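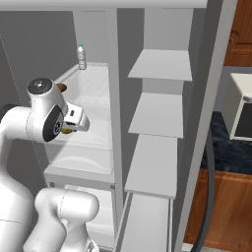

Joni Laitinen asked under my last post why anyone would teleoperate an arm in simulation when a planner could generate the same trajectories for free. Fair question. Long answer, so it gets a thread.

Home Posts Replies Media Likes

A planner gives you a path. It doesn't give you the small decisions a person makes on the way in: how far to roll the wrist, when to stop trusting the approach angle, which side of the bottle to pass on. Those decisions are what we want in the data.

Fridges are a good test of this. You have a door on one side, a ceiling panel, a shelf lip, and a wrist that is fatter than your own. Reaching in with your hand is trivial. Reaching in with a parallel gripper and a thick elbow link is a parking problem.

Setup for the Durville task set, July 19, 2023: one operator, one 6-DoF hand controller, sim running at real time. Controller motion maps to end-effector velocity, not position. Position mapping felt better for the first few minutes and then everybody's shoulder got sore.

Target for the round was 200 accepted demos of pick and place with the fridge door open. Small object, shelf start, shelf or counter goal. Object poses and clutter are randomized at reset. Or randomised, depending on which of our two style guides you open.

An episode is accepted if the object ends inside the goal region, the gripper has opened, and the arm has backed off clear of the shelf. Contact with the cabinet body is logged but doesn't fail the episode. Contact above the force threshold does.

Minttu Tuominen wrote the logger. It stores joint positions, joint velocities, commanded twist, gripper width, object pose and the full sim state at every step. Full state is the expensive one and the one I would keep if I had to drop the rest. You can replay it and re-render from any camera later.

Which we did. The first set of wrist-camera renders had the near plane set too far out and clipped the fingertips. No re-collection needed. Replayed the states overnight, new images by morning.

The most common operator error is the elbow. You watch the fingers, the fingers look fine, and the elbow swings wide into the door shelves. Adding a second view from off to the side fixed most of it. Adding a contact tone through the headphones fixed more, and cost an afternoon.

Second most common: closing too early. In sim there's no feel for the object, so people go by the picture. With a small rounded thing the near finger hides the far edge. The habit that works is to overshoot in depth by a few millimetres, then close.

Grasping in sim deserves some suspicion anyway. Our friction value started out generous enough that a one-corner pinch would hold through a full wrist roll. Operators learned that within an hour and got lazy. Dropped the coefficient, threw out the 11 worst demos, started again from there.

Re: control frequency, Kemppainen asked by DM. Commands go out at 20 Hz, physics steps much finer than that. Going higher on commands mostly recorded hand tremor. A light low-pass filter on the twist helps, but filter it before logging or the policy will be trained on actions the arm never executed.

On pauses: people stop. They stop to look, to shift grip on the controller, to think. A cloned policy sees a still arm with a zero action and learns that the correct thing to do near a shelf is nothing. We trim zero-motion stretches at the start and end, and cap the ones in the middle at a few steps.

Don't trim the ones just before gripper close. Tried it. The policy started snapping the fingers shut while still translating - success went down and the replays were ugly.

Back to Joni's question. We did run the planner baseline, on the Burnis scene set: 800 trajectories, all collision free. The policy trained on those was smooth and went to the wrong depth a lot. The planner samples a different route every time, so the same view maps to several unrelated actions.

Human demos were messier per step and more consistent per task. The same operator comes in high over the lip nearly every time. For behaviour cloning that consistency is worth more than the path being short.

Mixing the two helped for recovery states. We start the planner from an off-nominal pose, let it get back to the approach corridor, and hand over to a human for the grasp. Handover is a button. The logger flags which steps came from whom, so you can weight them.

Not solved: opening the door and then picking in a single episode. Operators can do it. The demos are long, the door phase dominates the loss, and the pick gets learned badly. We're splitting it into two skills with a shared reset pose for now.

Also not solved: transfer. The real fridge in the Gornedport lab has a gasket with some grab to it and a shelf that flexes. Neither is in the model. Numbers on that once the arm's wrist encoder is back from repair.

Config files and the reset script go up with the next data release. Controller mapping is in the May post if you want to try it with your own hardware.

Contact | Terms | © 2023 | Back to top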